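Home Stories Submit Back Issues About

We use cookies to keep the site running. By staying you accept this. OK / Settings

The Board

Reading time: 2 min

She got the job of the blocks on account of being up first. That was all. Seven in the morning, the kettle not even on, and the message from Eltau already there - need the set by noon, the whole set, on the maple board please.

The board. Right. Where was the board.

Not in the kitchen. Not behind the bread bin where it lived at her mother's place, all those years, smelling of onion. This one had never met an onion. Cost too much for that. Her brother had brought it back from Saromport in April, wrapped in a towel, and said don't cut on it, and of course she had cut on it. Once. A lime. She'd sanded the mark out and never told him.

Found it under the coats. Wiped it with her sleeve. Good enough.

Then the blocks. The shoebox had them, or most of them, mixed in with pegs and a dead torch and teh spare key to a car they'd sold. Red ones. Blue ones. She tipped the lot on the bed and went through it fast, and all the time her brother's voice going in her head, blue at the back, red at the front, don't line them up like soldiers. He had rules for everything. Rules for toast. He'd printed two of the shapes over again when he didn't like how they came out, and swore at the printer both times, through the wall, at night, while she lay there and thought about moving to Manole.

She hadn't moved to Manole. Three thousand dollars, the bond was. Three thousand, for one room and a view of the tip.

So. Shoebox under one arm, board under the other, down the back steps. Rain starting. The Nerker bus went past the end of the street without her on it and she ran anyway, stupid, as if running would bring it back. Waited for the next. The star kept working its way up through the lid and poking her in the ribs.

Eleven when she got there. Coat dripping on the lino. She put the board down on the blue table and squared it up, then unsquared it a bit, he'd hate it too neat. Cube first. She gave it a nudge so it sat crooked. Prism behind, point up, like the roof of a house some kid drew. Cylinder. Star last, in front, where he always wanted the star.
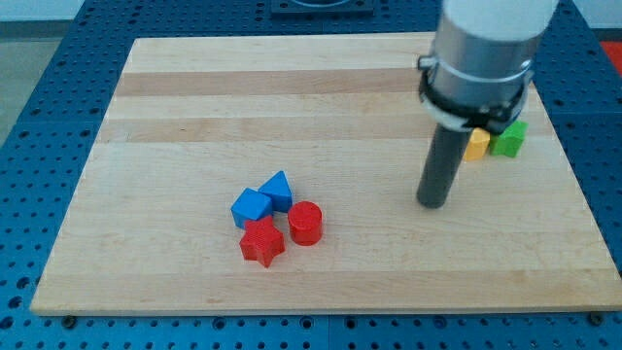

Her hands smelled of cardboard. She sat down on the only chair and looked at the colours and thought, that's a town. Little red and blue town on a big pale paddock. Somebody lives in the roof one. Somebody's late for work.

When they were small they had wooden blocks, a whole bucket, and he'd build and she'd be the flood. Every time, the flood. He never minded, that was the strange part. He'd just start again from the bottom, humming, while she sat their with her arms out, waiting.

Her phone buzzed. Eltau. Are they on the board?

Yes, she wrote. Then - tell him I did the star last.

No answer for a while. Rain on the window. She picked the wet towel up off the floor, folded it, put it in the empty shoebox and went to see about a bus.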